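Slot Nine

The work order from Kasgate called for 1,142 accepted demonstrations of the board-handling task. An accepted demonstration was one in which the board went between tray, rack and side table without contact above the force limit, and in which the operator did not say anything the microphone could pick up. The second condition had been added in March.

Tracey Pearce ran the remote station. She wore the control handles on a harness, and whatever her wrists did the arms did, after a short delay she no longer noticed. Dobson looked after the table. Between attempts he reset the boards by hand, and when an attempt went wrong he showed her how he would have gone in.

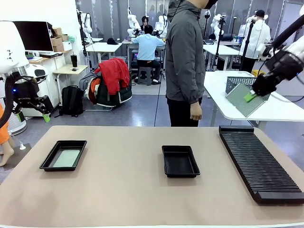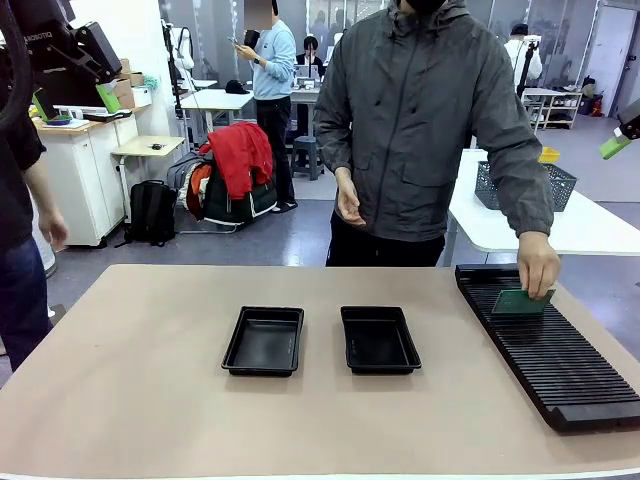 The rack was the difficulty. It had been specified by Utitz for a different board, and the slots were narrow enough that an error in yaw too small to see on the monitor would stop the board a centimetre short. A person fixed this without thinking. The fingers felt the edge catch, relaxed, and let the board find its own line. The handles had no feeling in them at all. Tracey had to watch for the board to bow slightly, open the gripper by a hair, and close it again.

"You're pushing," Dobson said, on the intercom.

"I'm holding position."

"The log says you're pushing."

She checked the log. Fourth joint, right arm, a steady rise over two seconds. She released the handles, marked the attempt as rejected and waited for him to clear the rack.

The policy was retrained every evening on whatever had been accepted that day. Brokeo, the scheduling software, started the job when the last station logged out and put the result in a shared folder, where it could be run the following morning. Most people didn't run it until the full set was in. Tracey ran it daily, before the others arrived, with the harness hanging on its hook and one hand near the stop button.

In the first week it could not find the tray. In the second it found the tray and closed on the rim. By 15th October it was lifting boards cleanly, and she noted in the station book that the approach was acceptable and the insertion was not.

What she did not note was the pause. Before each insertion the right arm stopped above the rack, drew back a small distance, rolled the wrist a few degrees outward and rolled it back. It then went in. The movement did nothing for the board. It cost a little under a second.

She looked for it in the recordings that night. There were 107 from the first batch and it was in none of them. It appeared after that, faintly, and by the latest batch it was in almost every one. She had broken her wrist at nineteen, coming off a bike on a gravel road, and the joint clicked if she did not loosen it before turning it. She had been loosening it on every attempt, and the harness had passed it on.

She wrote to Dobson and asked whether it should be edited out.

He came over to the station to answer, still wearing his jacket.

"Does it touch anything?"

"No."

"Does it go over the limit?"

"No. It's dead time. We could trim it, but the trimmed ones would have a jump in them."

He thought about this. "Kasgate pay on insertions," he said. "Leave it."

So it was left. The set was completed and delivered, and Kasgate ordered a second one, for a wider rack, and then a third. Other operators were brought in. They were started on the policy's own attempts, so that they could see the expected pace, and several of them picked up the pause from it. Dobson pointed it out to one of them, a young man with two sound wrists, who said he had assumed it was part of the procedure.

At the end of the contract the archive held 3,352 demonstrations. Tracey was asked to write the handover document. She described the table height, the tray positions, the force limit and the gripper settings. Under known behaviours she wrote that the right wrist rolled outward and back before insertion, that this was harmless, and that the cause was mechanical.

She read it through once and logged out. Across the room Brokeo started the evening job. She put on her coat, turned her wrist until it clicked, and went to find the light switch.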